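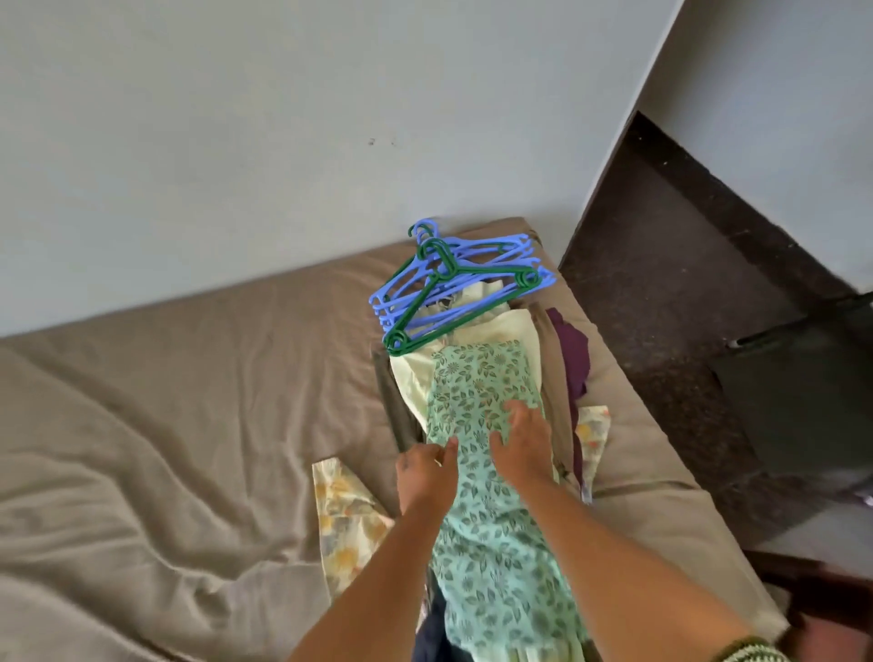
Pressing a printed garment flat on the stack, hangers still lying across the far end of the suitcase.

Packing a Suitcase: Collecting Household Examples for Stislow

Filed under: Field Notes, Data Collection, Soft Goods

Stislow is our project for teaching a machine to handle clothing in ordinary homes. It learns from examples of people doing the job themselves, filmed from head height, in bedrooms and laundry corners and hallways. We have been collecting the suitcase part of the set since November. This gallery page goes with that part. It has one picture so far, and the notes under it are the ones people have been asking us for.

The suitcase task came out of a conversation with Ilir Gashi, who runs the recording schedule. We already had a lot of folding on a table. Folding on a table is tidy work, and the models we trained on it did poorly as soon as the cloth went into anything with sides. A suitcase on a bed has soft walls, a soft surface under it, and contents that shift each time something is added. It also has an end state that people agree on. The lid closes or it doesn't.

What is in the set

The suitcase set has 148 recordings at the time of writing. The target is 200. Each one is a single attempt at packing or unpacking, started and stopped by the person doing it. We ask for no more than 30 in one home, so that one bedspread or one suitcase does not take over the data.

People use their own clothes and pack the way they normally would. We do not hand out a folding method. Early on we did, and Bello Bassey went through those recordings and found that people kept stopping to check the sheet of instructions. Those pauses got into the training data, and the model learned to pause too. We dropped the sheet and threw out the recordings made with it.

What we look for in a recording

The step shown in the picture is one we label as "press." Two hands go down flat or nearly flat on a garment that is already in place, and smooth it. It looks like a small thing, but it was missing from our first label list. We had "fold," "place," "tuck" and "close." Annotators were putting the pressing under "place," and the label got too wide to be useful. Bello split it out and went back over the older recordings.

Hand position matters for this label. One hand often sits lower than the other, and the fingers may be spread on one side and curled over an edge on the other. We do not correct for that. The two hands are annotated separately, with a start and an end for each.

Prints are useful to us. On plain cloth it is hard to tell from the video how far the fabric moved under the hand. On a leaf or flower print the pattern gives the tracker something to hold on to. We do not ask people to choose printed clothes, but we mark the recordings that have them.

Layers are harder. When a piece sticks out from under the stack on both sides, the annotator has to decide if it is one garment or two. The rule is to give both parts the same number only if an earlier part of the recording shows it going in. If not, they get separate numbers and a "maybe same" tag. Ilir would like fewer of those tags. I would keep them.

Hangers

Hangers were not in the original plan. People pack them more often than we expected – mostly for longer stays – and they are a problem for any gripper, as nested hangers come up together when you only want one. We now treat a bundle as one object until somebody pulls it apart. If a hook is visible but the rest is buried, the hook still gets a label.

The tracker from Obradović, which we use for rigid objects, handles a single hanger well enough. It loses nested ones of the same color. For those we label by hand, every 7 frames, and fill in between.

Rooms and lighting

We leave rooms as they are. Wrinkled sheets stay wrinkled. Bedding close in color to the suitcase is one of the cases we want more of, because the edge between the two is where the segmentation fails most. If you have a case and a sheet in similar browns or grays, please use them.

Daylight or a ceiling lamp is fine. We only ask that the light not be switched on or off halfway through.

Sleeves can stay down. Cuffs hide the wrist, and the hand model has to cope with that at some point. Striped and knitted cuffs confused it at first and sometimes still do.

Storage and access

Recordings are uploaded to Prastuvness, where they are checked for faces, mail, screens and anything else that should not be there. Anything that fails is deleted and the person is told which part was the trouble. After that the files go to the annotation queue. Partners at Clernwood get the labeled version only, once a batch has been through second review.

The next session is on Sunday, and it covers unpacking. For that we need the suitcase full at the start, with the lid open and a free surface next to it. Coats and shoes are welcome. Please leave out anything fragile.

If you have recorded for us before and want your files removed, write to Ilir with your session number. Removal covers the video and the labels.

We use cookies to remember your gallery settings. By continuing to browse you agree to our cookie policy. Accept | Manage preferences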